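Reading time: 3 min

Week 4 handout: How a place setting got its shape

Welcome back! Last week we left the medieval hall with everyone eating off slabs of stale bread, and this week we finally get to plates (my favorite part of the course, as you may have guessed).

1. From trencher to plate

A trencher was first a thick slice of old bread that soaked up the sauce. Later it was a square of wood with a hollow in the middle, and sometimes a second, smaller hollow for salt. Diners often shared one between two. Once each person had a plate of their own, the table had to be divided into places, and so much follows from that: where your elbows go, where your knife goes, how close you sit!

2. Reading an inventory

Household inventories are wonderful sources, but go slowly with them. The Hedham inventory in your packet lists 29 pewter plates and only 11 spoons. Does that mean people went without? Maybe, or maybe they brought their own, as travelers commonly did. Look at which room each item was kept in before you decide.

3. Round or oval?

Round plates suit one eater. Ovals came in largely as serving pieces, long enough for a fish or a joint of meat, and they changed how a table was laid out, with the big dishes down the middle and the small ones around them. The shape is so familiar now that it turns up in play kitchens too, with a squeeze bottle lying on one.

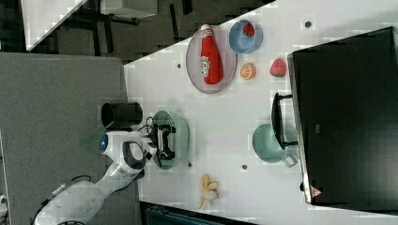
4. For next week

Read the Plenard chapter on forks, all of it, including the long footnote on sugared fruit (it's a treat). Then pick one object from your own kitchen drawer and write 300 words on what it tells you about how meals are eaten in your home. Drawings welcome! Bring a paper copy, and have the Hedham pages with you again, as we'll be going back to the spoons.

Related handouts
Salt and where it sat
The Odoi cooking pots
Napkins, sleeves and tablecloths
Morkeo market stalls: eating standing up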